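Simulation Sign-off Rules: Frequently Asked Questions
Prolldale kitchen trials, revised Tue 23 May

Who do these rules apply to?

Anyone who wants to quote a simulated result in a Prolldale safety file. That includes Madgate, who asked for an exemption in January and did not get one.

Does a clean run in the simulated kitchen count as evidence?

Of a sort. It tells us the planner found a path and the model of the gripper held on to the model of a bowl. We file it as design evidence and keep it apart from test evidence. One vendor sent us 249 clean runs and no bench test – we sent them back.

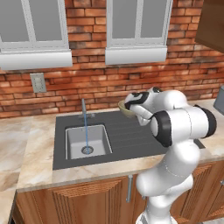 Mechthild Camenzind objects that this is too harsh, and that a simulator catches bad reach limits months before any hardware is bolted down. Fair enough. Rule 2 lets you use it for exactly that. What it won't do is stand in for a measured grip force, however good the rendering looks.

Do we have to record the rest position?

Yes, for every task, along with whatever the arm can touch from there. I have read too many files where "home" means wherever the arm happened to stop.

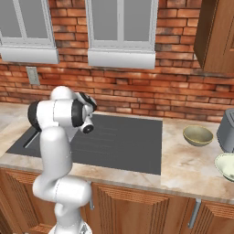 Clearance figures are the part of a submission I trust least. They tend to be taken from the wrist to the nearest wall and leave out everything else. With the wrist over a dark sink, as it is here, the upright link is in front of the counter edge, and that is where a person would stand to wash up. Measure from every link, please, and list loose items such as the bowl on the counter to the right of the sink.

How many bench tests are enough?

Five per task, on the real arm, with two people present. Soudabeh Taheri keeps the sheet.

Can a supplier's certificate replace them?

No. Read what the certificate covers – usually the arm alone, without your gripper or your counter.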